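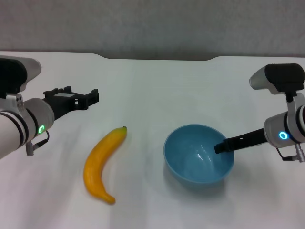 Thilini thinks a banana keeps longer off the bunch, away from the other fruit, and she said so again this morning before I had my coat off. I have never noticed a difference, but I didn't argue.

November, a little after 10 a.m.

Gray outside. I spent the first hour on the table and the wall behind it. The table is fine. White shows every crumb, so I wiped it twice, once with the green soap and once with plain water, and dried it with the old towel. The fruit was the only food I had out. I ate toast standing up at the counter in the hall.

Ordered more soap from Zostaletti. They charge 4 dollars to deliver, which is more than the soap seems worth, but the store across the street has stopped carrying it.

The wall is what I keep going back to. It was painted in the spring and I still can't decide if I like it. Mizanur wanted it lighter. I said gray was gray and we would stop seeing it after a week. I still see it.

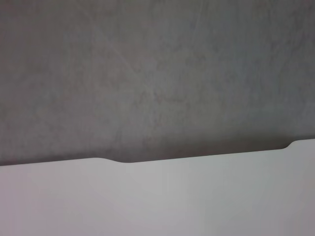

Matubbar House Kitchen Club / Members' Diary

Measured the wall for a shelf before lunch. It came to 28 inches if we stay clear of the corner, and I would like to stay clear of the corner. Karthik has a board left over from the pantry that might do. It needs sanding. He is going to bring it over when he gets his car back.

The budget for the room was 600 and we have spent 681, counting the paint and the second set of hooks. I wrote both numbers in the club book so there is no confusion later. The shelf will have to be the old board or nothing.

Lunch was rice and the rest of the lentils. I washed up right after and put the big pot on the bottom where it belongs. Somebody keeps moving it up.

In the afternoon I thought about what to do with the bananas before they turn. I don't mind them with a little green at the stem. Sille likes them almost brown and mashed with oats, which I can't eat. 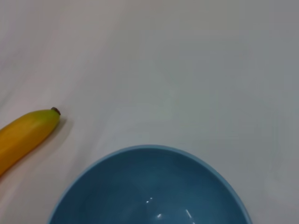
Put a bowl out and people will use it, Nabila told me on the phone, and she would get a second one for onions while I was at it. I said I would look. The blue is a good color on the white table and I'd like another the same, but I don't remember where the first one came from.

Went home at 5. Forgot the towel on the hook, still damp. Tomorrow: soap, sandpaper, oats for Sille.

Comments

Karthik Sivakumar: Car is ready. I'll bring the board and some sandpaper, so don't buy any.

Sille Baldursdóttir: Rolled oats please, the other kind takes forever.

Mizanur Cassim: Still think it should have been lighter.

Contact the club | Copyright Matubbar House | Back to top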